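Leave something on the table

By Senthil Iyer
12/19/20

Every office I have worked in has had a clear desk rule, and I have come to think it's a poor one. At Skutton we had to strip our tables each evening, down to the last pen. The cleaners were pleased. The rest of us spent the first 17 minutes of each morning putting everything back.

I understand the case for it. Dust is easier to wipe from a bare top, and visitors like a tidy room. But a table is there to be used, and people work better at one that shows some sign of them. A plant does that cheaply. So does a glass you don't have to fetch from the kitchen.

My own limit is three things. More than that and I start stacking, and once I stack I lose letters. Others will manage with up to a dozen.

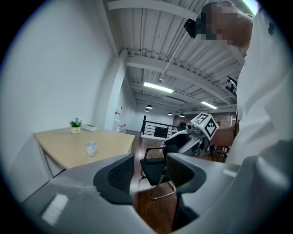
A potted plant, a flat white box and an empty glass on a light wood-coloured table, with a black mesh-backed office chair nearby.

The rule comes up for review in January. I would keep the part about food and drop the rest. If a firm wants bare tables at night, it should give people a drawer each, and Skutton never did.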